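Last updated: 19/06/2025

Subject: Re: [room-service-robots] Right arm dropping out during litter pickup
From: Amarachi Isah

Thanks to everyone who wrote back, on the list and off it. Several of you had the same question, so I'm answering everything in one message. The earlier post is quoted first for people who joined after it went out.

> We run two-arm mobile units at the Pleltura test rooms. The job is room
> turnover: pick litter off the carpet, put it in the bin, move on. Since
> the last software update the right arm has been stopping partway through
> a pick. The wrist joint reports a position error, the arm holds for a
> moment, and then it lets go of whatever it has and goes slack at the
> shoulder. The left arm carries on as if all is well.
>
> It does this maybe once in a long shift, sometimes twice. It has never
> done it on the bench. Has anyone seen this on the Steltach controllers?
> I would like to know before I start swapping parts.
>
> Amarachi

First, the safety side. Going slack at the shoulder is the part that worried me. On the worst of these the forearm came down on the edge of a nightstand and left a dent in the wood. No one was in the room. But we do let people walk in while a unit is working, as long as they stay behind the mobile base, and a falling forearm would hurt someone who was bending down near it. We have stopped doing that. Until this is closed, the door stays shut during a run, and whoever is on shift watches from the hallway with the stop button in hand. If you have the same controllers and the same update, I would ask you to do the same.

On the cause, I was wrong twice before I got anywhere.

My first guess was the gripper. Wrappers are light and slippery and the fingers have to close almost all the way, so I thought the motor was pushing against its own end stop and drawing too much current. I lowered the grip limit from 700 to 500 in the config (those are raw controller units, don't read them as anything else). The wrappers still held fine. The fault came back the next shift.

My second guess was heat. We logged motor temperatures on both arms for a week. The right wrist was no warmer than the left when it failed, and on one run it failed nearly at the start, with everything cold.

What finally pointed the right way was a reply from the people at Ajayi, who asked whether the faults were tied to where the arm was and not to what it was holding. I had been sorting the log by object. When I sorted it by joint angle, every single fault was with the right arm reaching low and inward, across the front of the robot, with the wrist rolled past 90 degrees. That is the pose you get when the bin is off to the left and the right hand has to bring something to it from the carpet.

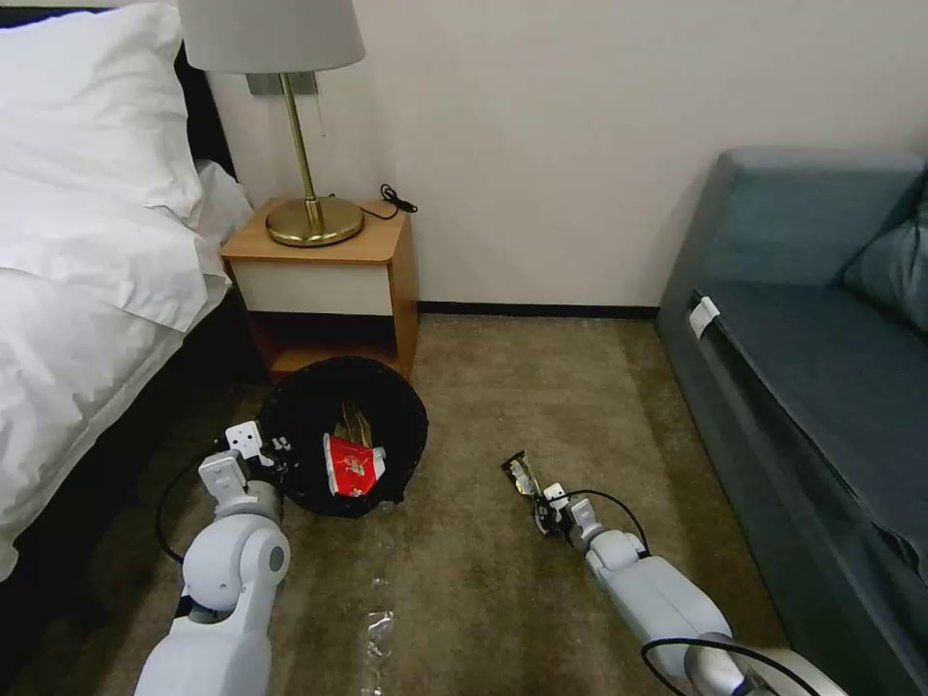 In that pose the cable running to the right wrist is pulled tight at the point where it enters the connector. It has slack everywhere else. The clamp on the forearm was fitted one hole too far back, so the slack sits behind the elbow where it does no good. I powered the arm down, put it in the pose by hand and put a meter across the encoder line. With the wrist rolled all the way I could make the signal drop out by touching the cable with one finger. When I cut the boot open, one conductor had broken inside its insulation and was only making contact when the cable was relaxed. Nothing showed on the outside.

That explains the position error. It also explains the bench, where we only ever ran the arm straight out in front.

It does not explain the slack shoulder, and this is where the update comes in. The old behavior on a lost encoder was to set the brakes on the whole arm and wait for someone to reset it. The new version tries to recover. It holds, asks for the position again, and if there is still no answer it takes power off the joints in order, starting at the wrist. The shoulder brake is supposed to be on before the shoulder motor is released. On our units there is a gap of 400 milliseconds where neither one is holding. I measured it over repeated trips with the forearm resting in a sling, and it was the same each time. I have sent the traces to Steltach. They have confirmed they received them and have not said anything else yet.

So there are two separate problems, and fixing the cable will hide the second one. Please don't stop at the cable.

What we have done here:

- Moved the forearm clamp forward one hole on both arms, on every unit. There is enough cable for it. Roll the wrist to both ends of its travel by hand before you tighten the clamp.
- Replaced the right wrist cable. The Filtitz replacement has a longer boot and is a bit stiffer, but it clears the elbow.
- Rolled the controller back to the version from October. You lose the automatic recovery. I can live with that.
- Added a low, inward reach to the bench test, with the wrist rolled, and set it to 2,000 cycles. It runs overnight.

The first unit has finished the cycles without a dropout. The second is running now. I don't consider that proof of much, because the old cable lasted months before it broke.

Two questions that came in off the list. Yes, the left arm has the same clamp position, and no, we have not had a fault on it. It mostly works close to the bin and rarely has to cross over. And yes, keeping the bin on the right would avoid the pose, but the rooms are laid out the way they are and I don't want a fix that depends on the furniture.

If you have had an arm drop and you still have the log, I'd like to see it, mainly the joint angles for the ten seconds before the trip. Say which controller version you were on. I also want to hear from anyone on the new version who has measured the brake timing and found no gap - that would tell us whether it is the software alone or the software with our particular brakes.

I'll post again when Steltach answers.

Amarachi Isah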